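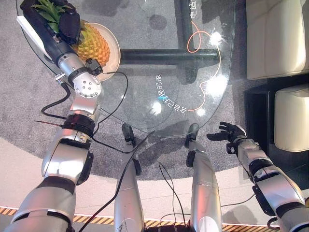
Pineapple on a cream plate, glass-topped table

Horano 3 Entry Alarm for Vacation Rentals and Guest Rooms
By Flernelby

Status: in stock
Sold as: single unit or pair
Finish: white or dark gray

Overview

The Horano 3 is a battery-powered contact alarm for hinged doors, sliding patio doors and casement windows. It sounds a siren when the sensor and magnet are separated while the unit is armed. It works without a hub, an app, an account or a Wi-Fi network. All settings are made on the unit itself.

The alarm is a deterrent and a warning device. It doesn't lock the door, and it doesn't contact the police or a monitoring center. It should be used together with the existing lock.

Operation

Arming is done with the four-button keypad on the front face. After the code is entered, the exit delay begins and the status light blinks red. When the light goes out, the unit is armed. Opening the door then starts the entry delay, if one is set, followed by the siren.

The siren runs for 90 seconds and then resets. If the door is still open at reset, the unit gives a short chirp at intervals until the door is closed or the code is entered. Closing the door does not silence the siren before the reset.

Three modes are available from the slide switch on the left side:

Away: exit delay and entry delay both active.
Home: no entry delay. Intended for overnight use with people inside.
Chime: a two-tone sound when the door opens. The siren is disabled.

The user code has four digits. An owner code can be set separately and can't be changed from the user menu. This allows a property manager to clear a code left behind by a departing guest. Both codes are kept in memory during a battery change.

Specifications

Siren output: 100 dB at arm's length
Sensor type: magnetic reed switch
Exit delay: off, short or long
Entry delay: off, short or long
Power: 3 AAA alkaline batteries (not included)
Low-battery warning: yellow light, plus a single chirp on arming
Mounting: adhesive pads or screws, both supplied
Housing: ABS plastic
Rating: indoor use only

Battery life depends on how often the siren is triggered. In Chime mode on a busy door, expect to replace the batteries sooner. Do not use rechargeable cells. Their lower voltage will bring on the low-battery light early.

Installation

Wipe the door and frame with rubbing alcohol and let them dry. Place the main unit on the frame and the magnet on the moving part of the door, on the opening side. The arrow on the magnet must line up with the arrow on the unit when the door is closed. The gap should be no wider than the spacer card in the box.

Press each adhesive pad firmly and leave it overnight before arming. Use the screws on textured paint, bare masonry or any surface that sheds dust. On steel doors, fit the Mundau spacer under the magnet. Steel weakens the field and can cause false alarms when the door moves in wind.

Test every unit in Chime mode first. Open and close the door several times at normal speed, then once very slowly. If the chime comes late, move the magnet closer.

Using several units

Units are independent. Setting off one does not set off another, and each has to be armed at its own keypad. For properties with more than one ground-floor entrance, where linked sirens are wanted, see the Escobedo wireless kit. It has a range of 200 feet in open air and is not compatible with the Horano 3.

In the box

Main unit
Magnet
Adhesive pads for both parts
Screws and wall plugs
Spacer card
Window decal
Instruction sheet

Accessories

Mundau spacer for steel doors
Replacement magnet, white or dark gray
Replacement adhesive pads
Guest instruction card, blank panel for the property name

Known limits

The alarm does not detect glass breakage or movement in the room. A sliding door lifted off its track can be opened without moving the magnet far enough to trigger the sensor, so an anti-lift block is recommended. Bathroom windows are not a suitable location due to condensation.

Returns

Unused units can be returned in the original packaging. Units that have been mounted with screws are accepted only if faulty. Remove the batteries before shipping and include the order number on the return slip.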